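Quick one because I'm on break and my phone is at 9 percent.

So the arm thing is really happening at Petora. Not just the meeting kind of happening. Vignesh Palaniappan from the Trolto side has been in the tray return room since May and now there's a schedule taped up by the time clock. Morning shift first, then us.

For anyone new here, I work tray return. People finish lunch, leave everything on the belt, and we pull off bottles and cups before the trays go to the wash. 558 trays on a normal lunch, 276 at dinner. Two people at lunch, one at dinner. You go home smelling like soda and your right shoulder hates you.

What they told us: nobody loses hours before the end of the year. What they didn't tell us: what happens after. I asked. Got "we'll look at the numbers." OK.

Srour, the other cafeteria in the group, got theirs last winter. I know a girl over there and she says her hours are the same but the job isnt. She used to do 200 trays in a rush and kind of zone out, and now she stands there and waits for it to get stuck, then unsticks it. Less sore. More bored. She also does the jam log, which is a form with way too many boxes, and no extra pay for the form.

I don't hate it. I want to say that because my last post got some people mad in the comments. My shoulder would love a robot. But there's a pace thing - when it's me and Dee on the belt we decide when to slow down. We talk. If somebody leaves a full plate with a note on it we read teh note. With the arm you go at the arm's speed, even when that's slower, and slower is weirdly more tiring.

Also who gets trained? So far it's the two people who were in the room when Vignesh asked. I was at the dentist. I put my name on the list for the Hallau training, 466 bucks and they say the company pays, will belive it when I see it.

Bottles and a tray, from the practice table:
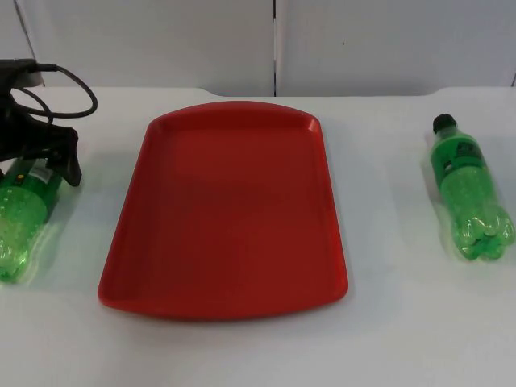
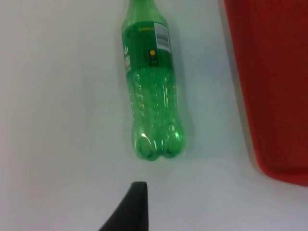
Anyway I asked for the list of who's doing which shift once it goes live and I'm supposed to hear back by next week. If you work someplace that already switched over, tell me what they did with the dinner person. That's me most nights. Ok break's over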